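22nd November

Kitchen entry, hooks. Second attempt.

The adhesive hooks went up in August directly on the gray wall and two let go within 11 days. The paint there is a washable matte and nothing with a foam pad holds on it for long. So this time the green panel carries the hooks and the wall carries the panel, which spreads the load over a much larger area. Tape at the corner for now. If it survives until the new year I will drill and use proper anchors.

Hooks are the small metal ones from Clola, four in a row, level checked against the baseboard because the ceiling line in this flat is out by 3 mm over the length of the wall. I wiped the panel with alcohol, let it dry, pressed each hook for a full minute, then left the lot unloaded overnight. The instructions ask for 12 hours. Last time I gave them one.

Load limits as I understand them: keys, string loops, a cloth, an empty shopping bag. No umbrellas. No full bags. The umbrella is what did it in August.
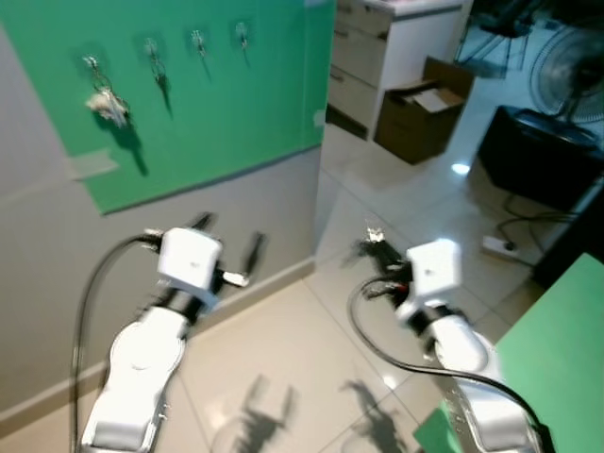 Ruotsalainen thinks the whole row should be a hand higher, clear of the baseboard by a wider margin and out of the way of the mop, and says the loops on the strings are too long in any case and will swing every time somebody goes by to the cabinet. A fair point about the loops. I cut them long on purpose so they could be shortened, and a knot halfway up would deal with it. On the height I disagree. The tiles get mopped once a week and the mop handle can go around.

Checked for creep this evening with a pencil tick at the edge of the panel. No movement that I could measure. The corner tape has no lift in it, but that tape is cheap and I would not trust it in a warm room.

Floor: the large cream tiles mark easily under the hooks, so anything damp should drip somewhere else. Grout wants a going-over with the stiff brush, 80 minutes if I do the kitchen as well. Not tonight.

To buy at Altthorpe: anchors, short screws, one roll of better tape. Ask if they still stock the Larnmont brush heads.

Check the pencil tick again tomorrow before breakfast, then shorten the strings.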